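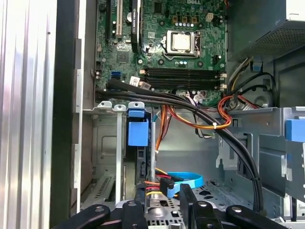 DELL motherboard in an open desktop tower, memory slots below the processor.

# Sernmont Street Views

Print | E-mail

Pairs of old and new street photographs from Sernmont, matched by address.

## Contents

- 2,173 scans of prints and postcards
- `pairs.csv`, one row for each matched view
- 23 streets, of which 12 have changed name

## Known problems

Dates come from the back of the print and can be wrong by several years. House numbers on Arkden Street were changed, so please use the column `old_no` there.

## Comments

Gizella Kun: View 15 is the mill side of Ghaffari Lane. The chapel should be on the left, so I think the scan is reversed.

Bijan Mirzaei: Thank you, I will correct it in the May version.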